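**Altgate Deed and Will Binder, legal size**

Item 725

The Altgate binder holds signed originals for small law offices: wills, trusts, deeds, powers of attorney and closing sets. It takes legal-size pages without folding and closes with a flap and cord. The cover is stiff board wrapped in dark blue cloth, with a label window on the spine.

## Details

- Capacity: 443 sheets of standard bond
- Dividers: 8, with write-on tabs
- Sleeves: 6, clear, top loading, for documents that shouldn't be punched
- Fastener: two-prong, 2 3/4 inch centers
- Colors: dark blue, or gray by special order

The sleeves are acid free and won't lift toner from the page. Replacement sleeves and tabs are sold by the pack under the Pundura name and fit binders bought before the current model.

## Setting up a client file

Put the signed original in the first sleeve and the conformed copy behind tab one. Most estate practices keep the intake sheet and engagement letter at the back. The spine label takes a client name and matter number in 14 point type. A label template is packed with each carton.

The Marikar index card set is sold separately and fits the pocket inside the front cover.

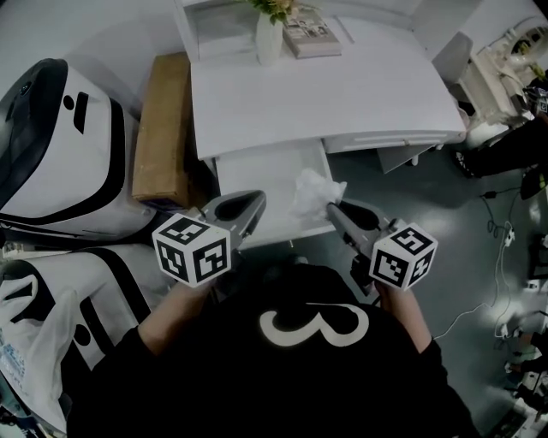
**Can a stapled will go in the sleeve without taking it apart?**

Leave the staples in and slide the whole document into the sleeve from the top. Wills up to 30 pages fit.

## Ordering

Sold singly or in cartons of 6. Stock orders ship from our Renton warehouse, and gray covers are made up once a year in October. Unused binders can be returned in the original carton.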